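Staff > Shop Floor > Checklists > Weekly walk-through

Weekly Safety Walk-Through, Liltard Produce & Deli, with comments
By Nazanin Kermani
August

Last updated: August, after the Fadis branch visit

Done 6:40 am before open, store lights on. Barrett Doucet walked it with me. OK = fine, FIX = needs doing, WATCH = look again next week.

ENTRANCE AND AISLES
Door mat flat, no curled edge - OK
Automatic door closes slowly, no pinch - OK
Aisle 4 clear to full width - FIX. Drinks crates stacked on the floor again. Spoke to Hooman, moved while we were there.
Wet floor signs where people can grab them - WATCH. Two by the mop sink, none up front. Want one behind the register.
Ceiling tile over bread rack - FIX. Stain is bigger than last week. Landlord called, no call back yet.

EXITS
Rear exit opens with one push - OK
Exit sign lit on battery test - OK
Nothing parked against the outside - FIX. Pallet jack left there overnight. Third time. Please don't.

FIRE
Extinguishers in place, pin and seal good - OK front, WATCH deli. Gauge is in the green but only just.
Extinguisher tag no. 363 (stock room) - FIX, tag torn off, need a new one from Wurnex when they come for service.
Electrical panel, 36 in. clear in front - OK, finally.

COUNTERS AND FRONTS
Slats tight, nothing sticking out at knee or hand height - OK
Scale sits level, cord out of the walkway - OK
Trays not cracked - OK
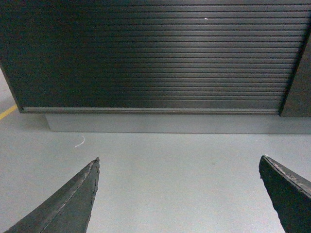
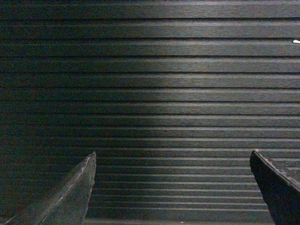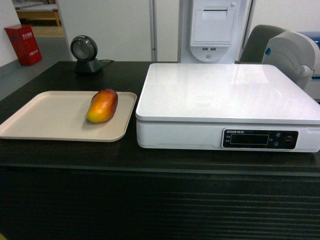
COLD ROOM
Inside release handle works - OK. Barrett shut himself in and tried it, took two pushes. Grease it anyway.
Door gasket - WATCH. Soft at the bottom corner.
Floor drain clear - FIX. Grape stems and a label roll core in it. Cleaned out, but check it daily this week pls.
Temp log filled in - FIX. 16 entries missing this month, mostly evenings. Kwabena is going to talk to the closing crew. An empty box counts as a fail if the county shows up.

STOCK ROOM
Nothing heavy above shoulder height - FIX. 20 lb rice bags on the top shelf, bring them down.
Ladder feet and locks - OK, but someone wrote on the warning lable. Replace.
Box cutters retracted and in the cup - FIX, one open on the bench. Not whose it is, just close them.
Chemicals away from food - OK

FIRST AID
Kit sealed and full - WATCH. Low on blue bandages and no burn gel. Siamak ordering from Obeidat.
Eyewash bottle in date - OK
Accident book in the office, not in someones car - OK

CARRIED OVER FROM LAST TIME
Loose handrail on back steps, done.
Dock light flickering, not done, waiting on part.
Glove sizes, still no larges. Ordered twice.

FIX items need initials next to them by end of shift. If you can't get to one tell me or Barrett, don't just leave it blank. Next walk is Siamak and Kwabena, same time, start at the dock end.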